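Chapter 4
Cleaning Tables and Table Coverings

In this chapter you will learn to
- tell the common kinds of table covering apart
- choose a sponge, cloth or brush that suits the surface
- clear, wipe and dry a table in a sensible order
- deal with spills that have had time to set

Key terms: wipeable covering, woven covering, scrub side, residue, dwell time

In the spring that Consolacion Tiongson took over housekeeping at the Lacson guesthouse, the breakfast room had 9 tables and one way of cleaning them. A bucket was filled at seven in the morning, a sponge went into it, and the same sponge and the same water did every table until the last guests left. By ten the tables looked clean from the doorway. Up close they were streaked, and a forearm laid on one of them stuck.

Tiongson changed three things. The water was replaced after every third table. The sponge was rinsed under the tap between tables. Each table was dried with a separate cloth before anything was set back on it. The work took a few minutes longer per morning, and the complaints about sticky tables stopped before the end of March.

Her case is a useful place to begin, as most of what goes wrong with a table goes wrong for ordinary reasons. Dirty water leaves residue. Too much soap leaves residue too. A surface left to dry by itself keeps whatever was in the water.

4.1 Why the table comes first

In Chapter 3 we worked through floors, where dirt arrives on shoes and can be left for a day without much harm. Tables are different. Food touches them, hands touch them, and in many homes they are also the place where groceries are unpacked, homework is done and mail is opened. A table in a family of four may be used for six or seven different jobs between breakfast and bedtime.

For this reason the table is cleaned before the floor under it. Crumbs fall. If you sweep first you will sweep twice.

4.2 Kinds of covering

Before you clean a table, find out what is on it. Coverings fall into two broad groups.

Wipeable coverings have a sealed surface. Water stays on top and can be taken off with a cloth. They are cleaned in place. Heat is their main enemy - a pot straight from the stove can mark one for good - and harsh scrubbing dulls the print.

Woven coverings are cloth all the way through. Water goes in, and so does juice, coffee and gravy. Shake them outdoors, spot clean when you have to, and otherwise wash them by machine or by hand according to the label.

If you are not sure which kind you have, put a drop of water near a corner and wait one minute. If the drop is still standing, treat the covering as wipeable. If it has soaked in, treat it as woven.

Printed patterns deserve a word of their own. A plain white cloth shows every crumb. A busy pattern hides them, and a cloth printed with fruit or seeds can hide them very well. On such a cloth do not trust your eyes alone. Pass a dry hand flat over the whole surface and feel for grit. 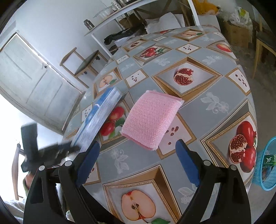 4.3 Sponges, cloths and brushes

Many household sponges have a soft side and a scrub side. Use the soft side first on any covering. Keep the scrub side for bare, hard surfaces and for dried food that has already been softened with water. The time you leave water or cleaner standing on a spot before wiping is called dwell time, and two or three minutes of it will often save you the scrubbing.

Cloths hold more water than people expect. Wring a cloth until it no longer drips, fold it in quarters, and turn to a fresh face when one gets dirty. Brushes are seldom needed on tables, except along grooves and around the edges of extension leaves.

Set aside one sponge for tables and keep it away from the sink. Ebbe Wallin, who taught the first version of this course at Durkton, had students snip one corner off the table sponge so that it could be told from the dish sponge at a glance. We still recommend it.

Activity 4A

Choose one table at home or at school. Write down everything that is on it before you start, and sort the list under two headings, "belongs here" and "belongs somewhere else." Clear the table, identify the covering with the water drop test, and record the result in your notebook. Bring your list to the next class. You will need it for Section 4.4.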